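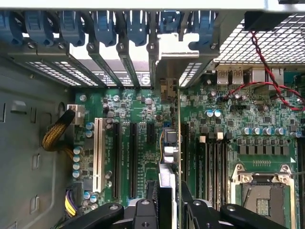 Why does the arm drift sideways when I let go of the hand controller in the middle of a demo?
The controller is still sending its last small twist when you release the clutch, so set the release deadband to 3 and re-center the stick before you start recording.

Ticket: arm creeps on clutch release, Cindik teleop kit
Status: open, waiting on Hurkstead support
Opened: Saturday, June 27, 2020

Hi again! So I'm teaching the arm to work inside an open PC tower (getting in over the expansion slots, lining up, backing out again) and I've been driving it by remote the whole time. Free space is lovely. Down near the motherboard is where it gets ugly, with the CPU socket and the memory slots so close together, and every time I let go of the clutch to rest my hand the gripper slides a little to the right. You can imagine how I feel about that next to a bare socket.

What I've tried so far:

Swapped the USB cable on the controller. No change.

Dropped the speed scale to 33 percent. It creeps slower, but it still creeps.

Rolled back to the Sukthorpe driver from before the update. Worse! It jumped on the first release and I hit the stop.

Guided it by hand with the motors in free mode. No drift at all, so I'm pretty sure the joints are fine and it's the remote side. I don't love hand guiding for this job though, my arm gets in the way of the wrist camera.

Update, same evening: deadband at 3 as suggested, stick re-centered. I recorded 9 demos and 1 of them drifted, so that's a big step up. The log for the bad one has 1,000 lines of "hold pose not latched" right after the release, and I've attached the whole thing.

Does the hold pose latch on clutch up, or on the next packet after it? I'm keeping the other demos for training unless you tell me not to.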